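Magazine > Body > Features

My Two Months on the Rower

I signed up for the rowing class at Pendero because the spin class was full. I'd love to tell you there was a bigger plan, but I had a gym bag in the car and an hour to kill, and the woman at the desk said there was one machine left (the squeaky one, by the fan).

The coach, Sevim Canpolat, started us off with legs only. No arms, no leaning back, just push and slide, push and slide, for what felt like a whole afternoon. I'd always figured rowing was an arm thing! By the end of class my thighs were shaking so much that I took the elevator down one floor to the parking lot, and I wasn't even a little bit sorry.

I went back, though. There were 14 of us that May and we got to know each other the way you do when everybody is sweating and facing the same direction. The guy beside me, Brian Muriithi, is 78 and rows in a cardigan until he warms up. He beat me in every single piece we did. "You're rushing the slide," he told me once, not even breathing hard, and then he offered me half a banana.
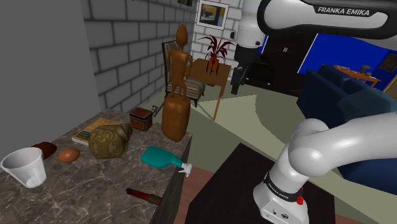
He was right about the slide. Sevim had me count it out loud, one going back and two coming forward, and my split dropped the same morning. I also quit gripping the handle like I was hanging off a bridge, so the blisters finally healed. If you're just starting, keep your fingers loose and skip the gloves. I bought a pair and they bunched up in my palms.

I still do two classes a week, plus a short one on my own when the house is quiet. My back feels better on long drives, and I sleep like a teenager. The scale has barely moved and I've stopped checking it. What I do check is the sign-up sheet, the minute it opens, since the squeaky machine is mine now and I don't plan on giving it up.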